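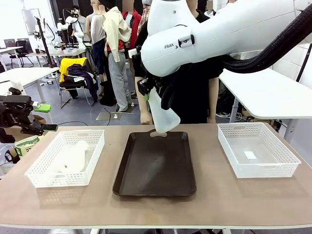
My aunt left me her dress shop in the spring, and with it the back table, the mannequins, and a debt of 27 dollars to the man who fixes the sewing machines. She also left rules. The biggest one had to do with the baskets. Everything that came to the table went into a white basket first, the kind with the lattice sides and the slots for your hands, and from there onto the brown tray, and from the tray into the other white basket, and you did not skip the tray. I skipped the tray on my first morning and Nneka Okoro put down her coffee and looked at me like I'd walked across a wet floor.

"Your aunt never skipped the tray," she said.

"It's a bottle, Nneka. It's going from one basket to the other."

"It's going to the tray."

So it went to the tray. I should say that my aunt sold two things, clothes and a kind of rinse she called Toluvar, which she mixed herself in the back and which half the neighborhood swore by for getting the smell of a closet out of wool. It smelled like oranges and pencil shavings. She never wrote the recipe down. What she did leave was a shelf of empties and a drawer full of little slips of paper, all blank, and Nneka, who had worked for her for 19 years and could tell you the inseam of anybody on our block, didn't know what the slips were for either.

"She put one in the basket," Nneka said. "Flat on the bottom. Every time."

"With nothing on it?"

"I wasn't raised to read other people's paper."

I wrote to Furell, the outfit where she bought her bottles, to see if they had some old order that might tell me what else she was buying. They sent me a catalog. I called up a cousin in Jaltico who'd spent a summer in the shop when we were kids, and all she remembered was being yelled at for trying on a red coat (it was a very good coat – I remember it too).

Meanwhile people kept coming in. They'd run a hand down the jacket on the front mannequin, ask how I was holding up, and then get around to it. Any Toluvar? Not this week. Next week? We'll see! I must have said we'll see 200 times. I got so I could say it while hemming.

Chukwuemeka Edet was the only one who wouldn't take it for an answer. He was a retired chemistry teacher with three wool suits, and he'd been a customer since before I could drive. He came in on Fri 26 March, right when I was thinking of closing early, and asked if he could see the table.

"What for?" I said.

"I'd like to see how she laid it out."

I took him back. Nneka came too, because she wasn't about to leave a customer alone with the tray.

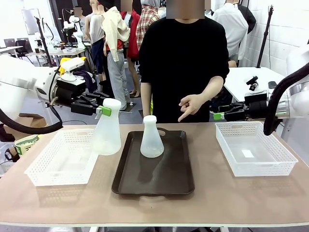
He stood there with one finger pointing down at the tray for so long that I started folding things. Then he asked what happened when a bottle was on the tray. How long did it stay?

"Till she was done talking," Nneka said.

"Talking to whom?"

Nneka got a look on her face I hadn't seen before. She pulled out the stool and sat. "To me," she said. "She'd set one down and ask me how my mother was. Or if I'd heard from my son. Then I'd answer, and she'd say all right, and she'd move it over, and set down the next one."

"And how many in a batch?"

"It was always 11."

"So it sat," Mr. Edet said. "Each one sat for a conversation, and then she moved it. And the paper?"

Nneka got up without a word, went to the drawer, and held one of the slips under her nose. She passed it to me. Oranges, very faint, and under that the pencil shavings. He smelled it last and he took his time over it.

"Cedar," he said. "Cedar oil, and she was letting it settle. If it leaked in the basket, the paper would catch it and she'd know the cap was bad." He turned the slip over. "I could be wrong about the settling. I'm not wrong about the cedar."

We tried it that same evening. I had orange oil from the grocery and he walked home for cedar, and what we made was awful, cloudy and sharp, and it took the color right out of a hem I'd been saving. We tried again on Monday. By the middle of April we had something that Mrs. Mwakyusa from the bakery would agree to put on a scarf, as long as it was one of her husband's.

I still don't think it's right. There's a third thing in there, something warm, and Mr. Edet says clove and Nneka says no, never, your aunt couldn't stand clove. They argue about it across the table most afternoons now. I put a slip of paper in the basket, I set a bottle down on the tray, and I ask Nneka how her mother is.

"Her hip's bad," she says. "Move it over, that one's done."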